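About Lornside

Lornside makes and services treatment tables for massage therapists, physical therapy offices and training schools. The company was set up by Leonie Merrick and Murray Bolger, who had previously repaired clinic equipment under contract. The workshop and office are in Vevthorpe.

We build two models. The Tautahi is a fixed-height table for permanent rooms. The Genari is an electric lift table with a foot control on both long sides. Each has a rated working load of 463 lb, and every frame is load tested before the padding is fitted. Test sheets are kept by serial number and can be requested by the current owner of the table, including tables bought secondhand.

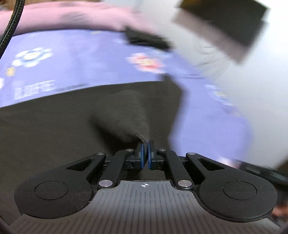

Covers are sold separately and can be changed on site with a hex key. Replacement face cradles, bolsters and foot controls are stocked for all tables from serial number 251 onward. Earlier tables use a different hinge – contact the workshop before ordering parts for these.

Service visits are scheduled by Ghizlane Tazi. We recommend an inspection every 6 months for lift tables and once a year for fixed ones. Sites more than 100 miles from Vevthorpe are charged for travel.

School and clinic orders are handled by Coralie Kerslake. Please include the room dimensions and door width with your inquiry. The workshop closes for stocktaking in May, and parts orders received during that time ship when it reopens.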